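关于我们

Kolenport 是一所教人收拾东西的小学校。写下这句话的时候，我们自己也觉得有点可疑：收拾东西还要上学？每一期都有学员在报名表的备注栏里问同样的问题，我们一般回答，您怀疑得对，先来听一节再说。

学校开了六年。最早只有一间教室和一张大桌子，现在教室多了一间，桌子还是那种，圆角，桌面铺深色的绒面料子，小东西放上去不容易滑。总共来过将近4000名学员，这个数字听上去不错，可我们不清楚其中有多少人回家以后桌面真的变干净了。做过一次回访，发出去1000份问卷，收回来400份。愿意填问卷的多半是还算满意的人，所以这400份里的好话，我们从来不印在宣传单上。

我们不太相信什么

市面上讲整理的课很多，有些我们也去听过。听完的感觉是，讲师特别爱谈人生。扔掉一件旧毛衣，人就能重新开始；抽屉分好格，婚姻也会跟着好起来。我们没有见过证据。抽屉分好格，找剪刀会快一点，我们能保证的大概就到这里，而且前提是用完剪刀的人肯放回去。

我们也不太相信收纳盒。很多人来上课之前已经买了一大堆盒子，大的套小的，透明的、带盖的、能叠的，结果家里多出来的头一样杂物就是盒子。本校不卖盒子，也不推荐哪家的盒子。常有供应商来谈合作，条件给得挺客气，我们都没有签。

还有“断舍离三十天”之类的打卡。坚持三十天的人当然有，第三十一天怎么样，好像没有人接着统计。

课怎么上

基础课叫 Ista，讲的是桌面。办公桌、书桌、饭桌都算，凡是一块平面，过几天总会长出东西来。上课时老师不放幻灯片，直接往大桌子上摆东西，零食、文具、本子混在一起，跟大部分人下班时的桌子差不多。学员围着看，然后自己动手。
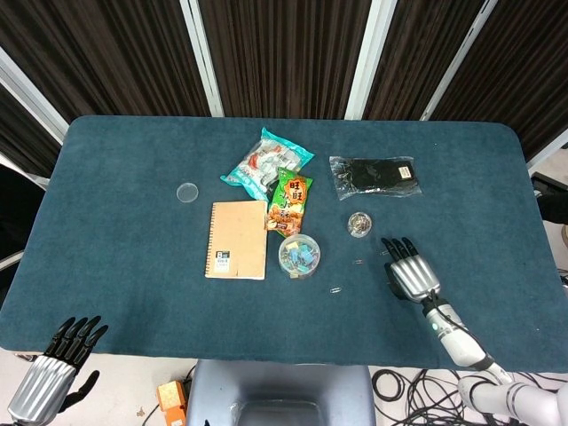

第一个练习是分类，听起来像幼儿园的内容，做起来吵得最厉害。一包没拆的零食算食品还是算“今天要用的东西”？本子跟夹子放一起，还是跟书放一起？有的学员主张按材质，有的主张按大小，还有人坚持按颜色，说看着舒服。我们的意见是按什么时候会再拿起来分，但也承认这条规则碰到一年用一次的东西就不太灵。吵完之后各摆各的，隔一周再看谁的还维持着。

零食这一项要多说两句。许多人把零食袋当成桌面混乱的罪魁，课上总有人提议一律清走。我们试过，办公室里禁了零食，桌面确实空了，抽屉里却开始有饼干渣。所以现在的做法是给它留一块地方，吃的归吃的，别压在本子上，拆开的当天处理掉。这个办法谈不上高明，胜在有人愿意照做。

文具也一样。夹子、回形针这类小件，装进看得见里面的圆罐就够了，不需要再按颜色分。有学员花了整个下午把彩色长尾夹按颜色排好，很漂亮，第二天同事来借了一把，还回来的时候全混了。她问我们怎么办，我们说随它去吧。

进阶课叫 Iser，讲搬家前的装箱和搬家后的拆箱，后半部分难得多。大家都擅长把箱子封起来，写上“杂物”两个字，然后让它在阳台上过好几年。课程要求在箱子上写具体内容，不许写“杂物”，也不许写“其他”。这条规定挨过不少骂。

校名和地点

Kolenport 没有什么特别的意思，当初注册时前面几个名字都被占了。教学点设在 Zinchenko 大楼里，楼道灯偏暗，初次来的人常常走过头，请看门上的牌子。教室里不设停车券，楼下的车位我们也管不了。

费用和退费

基础课一共六节，费用在报名时一次讲清，中途没有加项。上完第一节觉得没用，可以退剩下的，不需要写理由。每期都有人退，我们不觉得丢脸，有些人本来就收拾得挺好，只是被家里人说烦了才来的。也有人退了以后隔一年又报，费用照算，没有老学员折扣。

我们不发结业证书。早几年发过，发现学员拿回家之后不知道该放在哪里，最后成了又一张需要收拾的纸。

企业课

公司可以整组报名，我们上门或者贵司过来都行。有一点要事先讲明：如果目的是让领导参观时桌面好看，请直接找保洁，更便宜，当天见效。我们教的方法见效慢，而且要求每个人自己决定自己桌上的东西，行政部门统一发规定的话，据我们看到的，撑不过一个季度。

新一期 Ista 在十月开课，Iser 要等人数够了再定。本页内容更新于8/17/26，课程安排如有变动，以教室门口贴的那张纸为准，网页改得没有那么勤。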